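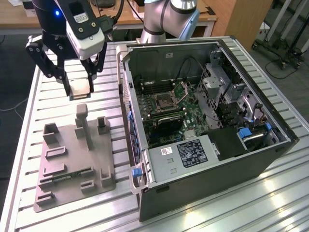
The first computer I ever opened was my sister's, with a butter knife, and I put the leftover screws in an egg cup. She still brings up the egg cup. So when Kumiko Minami asked me to write 3000 words on the home PC builder, I asked for fewer words and a morning at the Teton bench, where desktops get taken apart by people who own actual screwdrivers.

Shota Hattori has done this for 11 years and has opinions about tables. He thinks most of the heartbreak in the hobby happens on carpet.

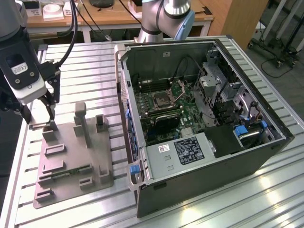 Parts wander. I have lost a memory module inside a sofa, and Hattori once found one in his lunch. His cure is a place for everything before the case is opened, and I've come around to it: a gray plate beside the tower, slotted brackets across the front, a thin green strip lying in them like toast in a very flat rack. The tower goes on its side, panel off. The processor socket sits open with its bracket up, and I'm told this is the moment to stop drinking coffee over it.

I put my cup on the floor. Hattori moved it farther away. 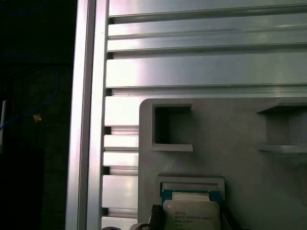 He then told me about Njål Westerberg, who cleaned a socket with a toothbrush and now builds only bookshelves. They are nice bookshelves, apparently. One leans.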